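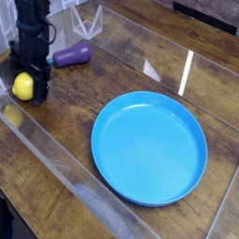 Kamarul Santoso asked us to put his remark before the list, so we do: the money for the second cell must not be released until every line below has an answer, and "will be checked later" is not an answer.

Pre-purchase inspection, small pick-and-place cells
Site: Vultuvden workshop, upper floor
Filled in by: Ilham Ngau
Supplier offers compared: Drunditz, Costache

1. Enclosure
Clear acrylic panels stand around the work area: YES
Corner supports firm when pushed by hand: YES
Panel edges smooth to the finger: PARTLY
Comment: The rear panel has one rough corner. Costache offers polished edges for 100 more per cell. I would take it. Drunditz did not reply to this point.

2. Arm and gripper
Emergency stop within reach of a seated person: YES
Cable loop stays clear of the panels over the full travel: NOT CHECKED
Spare fingers included in the price: NO
Comment: The fingers are narrow and I expect we will wear out more than one pair in a year. A set costs 328 at Drunditz. Please put two sets in the budget, also if we buy the arm from Costache, as the mounting is the same.

3. Table and test objects
Table level: YES
Objects without sharp parts or loose pieces: YES
Plate stays in its place when touched by the gripper: NOT CHECKED
Comment: The set with lemon, eggplant and blue plate is enough for acceptance tests. Kamarul wanted to order the big Skernasis object set. I think it can wait until the next budget.

4. Electricity
Separate fuse for the cell: NO
Comment: The electrician asks 600 for a new line. This sum is in neither of the offers and was forgotten in the first plan. It must be paid before delivery, otherwise the cell will stay in the box.

5. Light
Lamp does not dazzle the operator: YES
Reflections on the acrylic acceptable: PARTLY
Comment: There is a white stripe of glare on the rear panel. Ask both suppliers for the price of a matt panel.

6. Service
Yearly inspection in the contract: Drunditz YES, Costache NO
Comment: Costache sells it separately for 600. With this added, the two offers come quite near to each other.

Open points before the order: 2 (cable), 3 (plate), 4 (fuse). I will repeat the cable check in April at 8.30, before the workshop opens, and send the sheet again to Kamarul.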